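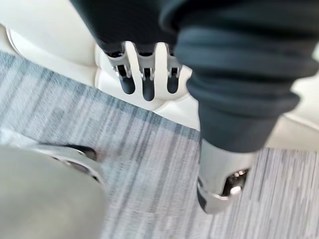 Caméra de poignet, bras Plutside, housse en tissu gris foncé.

1/ Comparatif de deux contrôleurs, Trodach et Maruyama, même bras, même pince. 732 cycles chacun.

2/ Latence médiane Trodach : 7 ms, stable. Maruyama : plus de 90 ms dès que le flux vidéo est actif.

3/ Côté caméra, le premier plan reste flou en mouvement. Exposition à réduire.

4/ Prochain essai avec la pince Rosia, mêmes trajectoires.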